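The river that two counties share

When I came to live in Hotard, the first thing people asked me was which side of the river I had chosen. I had not chosen anything. I had rented the first flat that I could afford, and it happened to be on the north bank. A woman at the bakery nodded when she heard this, as if I had told her about an illness in the family.

Hotard is on the north side and Drato is on the south side. Between them is the river Caver, which is not wide. In a dry summer you can walk across it below the old mill with your shoes in your hand. But it is the border of two counties, and for 700 years people on both banks have used it to explain each other. In Hotard they will tell you that Drato people are slow to pay. In Drato they say that Hotard people put too much salt in everything. I have now eaten in both towns for 14 years and I can say that the second is true.

The counties were one county in the beginning. They were divided after a quarrel between two brothers over a fishing right, and the paper which divided them is kept in the town hall at Drato. It is a small brown thing, smaller than I expected, and the ink has gone pale at the folds. Hotard has a copy, made much later, with one different word in it. The Drato paper says that the river belongs to "both". The Hotard copy says "each". I have listened to a full evening of discussion about these two words, in a pub, by people who had work in the morning.

Peter Procházka grew up in Drato and married in Hotard, so he has been teased by everybody. He drives the school bus, which crosses the bridge 253 metres upstream of the mill, and he knows exactly where the county sign stands because the children shout when they pass it. "They don't know why they shout," he told me. "I shouted too. My mother shouted, and she was on a cart."

He took me to see the Chow, which is a flat meadow on the south bank where the two towns meet every November for a game. I say a game, but I am not sure about the rules. There is a ball made of leather and there are two posts, and one of the posts is in the water. The game ends when it is too dark to see the ball, and after that both teams eat soup from the same pot. Around 40 people played in the year when I watched. A dentist from Hotard lost his glasses, and a boy from Drato dived for them and brought up somebody else's.

What surprised me is how much the land changes in so short a distance. The north bank is chalk, and the gardens are full of lavender and thin, dry grass. The south bank is clay. Everything there is greener and heavier, and your boots become heavy too. The apples of Drato are sour and keep until spring. The Hotard apples are sweet, and you must eat them quickly.

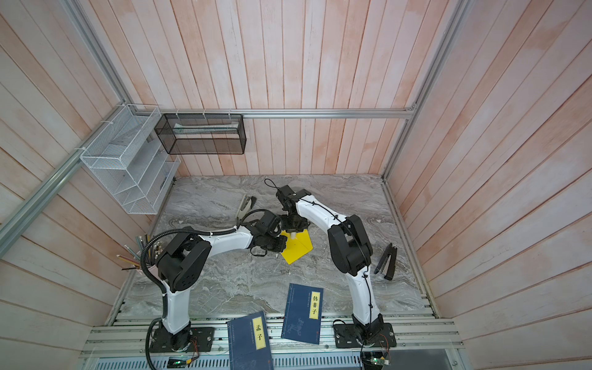 The houses follow the land in the same way. In Drato they are brick, dark red and low, with small windows towards the river. In Hotard the older ones are made of wood, and each family mixes its own wash for the boards and does not tell the neighbours what is in it. On my street one house is nearly yellow and the next is grey. The one I like best, at the corner by the steps, has upright planks in a pale whitewash with pink and peach streaked through it, much like the walls in the photograph. In the evening, when the sun is low over the Caver, you can see that house from the Drato side. Peter Procházka says it is the only thing in Hotard worth looking at, and he has asked his wife twice if they could buy it.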